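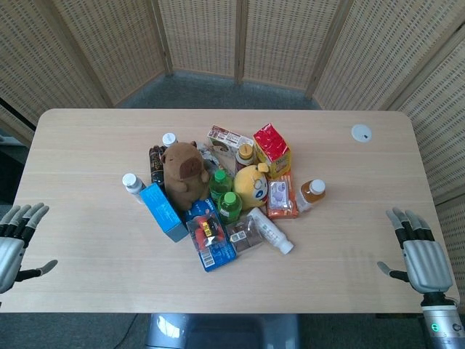 1/4
Essai de tri arrêté hier chez Modix. La main droite s'est refermée trop fort sur une bouteille et n'a plus répondu à l'ordre d'ouverture.

2/4
Rima Majali a coupé l'alimentation. Aucun blessé – tout le monde était hors de portée.

3/4
Le journal montre un capteur du pouce figé à 58 pendant près de 800 cycles. L'alarme aurait dû sortir à 500. Le seuil n'était pas chargé.

4/4
Anas Srour remplace le capteur. Pas de reprise avant contrôle des deux mains.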